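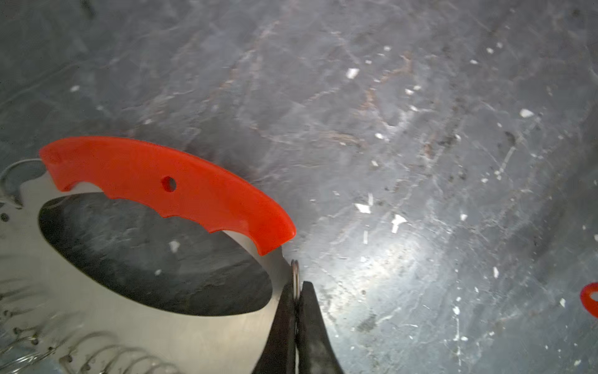

How often does the gripper on the bench cell need its fingers looked at? After every shift, and properly every 80 hours – pads off, screws checked, tips measured.

Reading time: 2 minutes

13 August 2018

So says the technician who keeps the cell going at Pustorach, a small repair shop near Grikbridge. We talked standing up, between two jobs. Small metal parts are the hard ones. "A split ring is nothing but edge," the tech says. "If one tip sits a hair low, it rolls." Tips get swapped in pairs, never singly. Takes 30 minutes, 40 if a screw is stubborn.

And the wrist camera? Lens wipe first thing, then a look at the glare. "Shiny steel on a gray top, you get a white patch. I move the lamp before I touch any settings." Chips and grit get brushed off at lunch, or whenever teh tech walks by with a brush.

Last October a cable went at the wrist. Two days down. Now there is a spare in the drawer – labeled, this time. Next on the list, a new zero point for the arm. "I keep putting it off."

Print this article | E-mail this article

Related items
Sarkar: choosing a bench lamp
Gorker finger pads, 124 days on
Cable wear at the wrist joint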